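How to Set Up a Breakfast Counter in a Small Kitchen

A breakfast counter is a stretch of worktop where everything for the first meal of the day stays within reach. It doesn't take a big kitchen. Mine is on a marble-look counter along one wall, and I have kept it going, with changes, since January. This page covers what to keep out, where to put it, and how to fit the bar hardware that makes the small storage easier to use.

What you need

A toaster oven, a toaster, or both
A wooden cutting board
A small wooden box or drawer unit
A bar or rod with its mounting post and round base plate
Wood screws shorter than your board is thick
Lidded containers for cereal and dry goods
Mugs, a utensil holder, one folded towel
A pencil, a drill and a screwdriver

Step 1: Clear the counter

Take everything off. Wipe the surface and let it dry. Sort what you removed into two groups: things used at breakfast, and everything else. The second group goes in a cupboard or another room. If you can't decide about something, put it away for 30 days and see if you go looking for it.

Measure the depth from the front edge to the wall. Check the manual for the gap your toaster oven needs at the back and sides, and keep to it.

Step 2: Fit the bar hardware

Do this before anything goes back on the counter. A short metal bar works as a drawer handle on a wooden box, and the same style of fitting can hold a towel on a board or a cabinet side. I like a dark bronze finish against pale wood. It shows fewer fingerprints than chrome, and the round base plate covers a slightly untidy screw hole.

Mark the centers of the plates in pencil. On a box drawer, measure in the same distance from each end and check that both marks are level. Drill pilot holes a little narrower than the screws. Put the screws in by hand for the last few turns - a drill will strip soft wood quickly.

The plate should sit flat all the way round. If it rocks, back the screw out, clean the hole and try again. 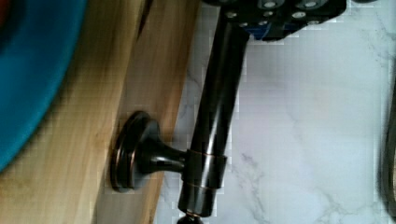
Dark bronze bar and collar, with the stepped base plate flat against the wood.

Give the bar a firm pull before you rely on it. If the post turns, tighten it. Some fittings have a small set screw on the underside of the collar or post, and it's easy to miss.

Step 3: Place the big things first

The toaster oven goes in before anything else, near an outlet. Face the door toward the open part of the counter so you can lower it fully. Leave a landing space in front or to one side for a hot tray.

The cutting board comes next. Put it where you naturally stand. A board with a raised lip keeps crumbs in one place, and you can carry the whole thing to the sink. If yours slides, lay a damp cloth underneath.

Cereal can go in a clear lidded container next to the board. You see when it's running low and the lid keeps it crisp. Mugs belong on the same side, with the handles turned to where you can grab them.
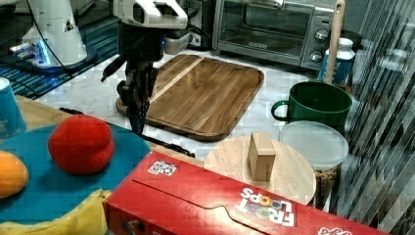
Cutting board in the open space, toaster oven behind it, mug and cereal container to the right.

My friend Oisín Lynch keeps his board upright against the wall and only lays it down to slice bread. That saves space if your counter is shallow. I tried it for nine days and went back to leaving mine flat.

Step 4: Arrange the back row

Tall things go against the wall and short things in front. Canisters, the utensil holder and the cereal box can all live at the back. Stack mugs two high at most.

A small drawer box gives you a second level. Use the drawer for tea bags, clips and spoons, and the top for a plate of fruit. Keep the front of the drawer clear so the handle can be reached.

The toaster and the French press come forward, where there is room to use them. Keep any towel off the toaster, and take it off the top of a toaster oven before you switch on. Cords should run behind things wherever they can. 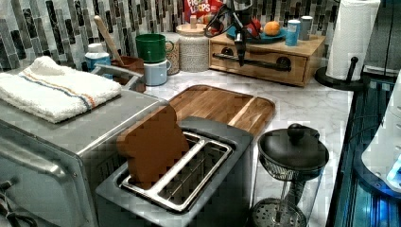

Toaster and French press in front, canisters along the wall, fruit plate on top of the drawer box.

Step 5: Use it for a week, then adjust

Make breakfast as usual and notice what you have to move to reach something else. Those are the items to shift. In my case it was the mugs, which started out too far back.

Empty the crumb tray once a week. Wipe bronze hardware with a soft dry cloth only - spray cleaners can dull the coating. Wooden boards want a thin coat of mineral oil when they begin to look pale. Check the handle screws at the same time and snug up any that have worked loose.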